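The drawer you never quite close

There is a drawer in nearly every home office that ends up holding whatever the desk will not, and I have grown rather fond of mine over the years (more fond than my husband has, it must be said). 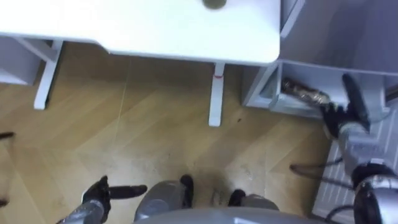

Words by Helju Kuusk | Home & Desk, August

White furniture is a brave choice for a workroom, and a lovely one, I think, when the desk, the shelves and the cabinet all match and one gold thing lying in an open drawer gets to be the only bit of glitter going. Roya Shirazi, who fitted out 60 spare rooms before she retired to Skivudlow, likes her drawers shallow – ten centimetres at most, she told me over a very long pot of tea – so that things lie down flat and you can see the lot at a glance. Mine used to be deep enough to lose a stapler in for seven months! I have since moved the envelopes to a shelf, and the stapler now lives beside the lamp.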